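4.2 Practice hours and retention of closure skills

The second part of the survey dealt with how much time residents spent on suturing outside the operating room. Of the 400 residents who were sent the form, 71 said they had a set weekly hour for it. The rest practiced when they could, most often in the evening and alone. Respondents at Udordale gave the shortest times and those at Plumarstead the longest. The two hospitals also differ in how the skills room is run. Plumarstead leaves it open overnight, while Udordale locks it at the end of the day shift and asks for a signed request.

We had expected the year of training to matter more than it did. Second-year residents reported nearly the same hours as fourth-year residents, and the written comments were much alike. Several wrote that they stopped practicing once a supervisor had signed them off on basic closure. Tello's earlier interviews at Plumarstead found the same thing — sign-off was treated as the end of the matter, even by people who said they felt unsure of their spacing and depth.

The follow-up test in June asked each person to close a straight cut on a skin pad and tie off by hand. It was scored by two raters who did not know the resident's year or hospital. Scores fell with the length of time since last practice, and the drop was steeper for knot security than for spacing. Amoah's scoring sheet, which we used with small changes to the wording, gives knot security 17 points. A resident can lose most of these and still pass, and we think the weighting should be looked at again before the sheet is used more widely.

Materials were a common complaint. Pads were kept in service long after they should have been thrown out, and old cuts made new ones hard to judge. The Prorine fund paid for new pads during the study period only.

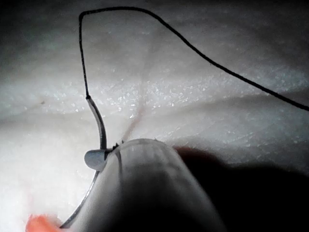
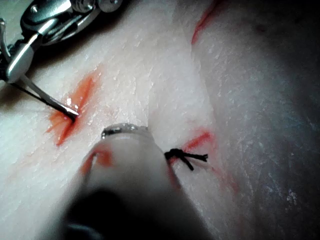
Figure 3. Curved needle held in an instrument (first picture); surface of a skin pad (second picture).

Cost alone does not explain the low hours. Udordale had fresh pads through the whole study period and its reported practice time did not change. When asked what would help, residents at both hospitals put protected time first and better materials second. A few asked for feedback from a senior surgeon, but fewer than we expected. Section 4.3 takes up the question of who should give that feedback and how often.

Comments (3)

Gemma Sorrentino
Were the two raters from the same hospital? I could not find this in the methods section.

Mercedes Tello
Reply to Gemma Sorrentino: One from each. It is in the appendix and should have been in the main text.

resident_pgy3
Our room is locked at night too. The form to get in takes longer than the practice.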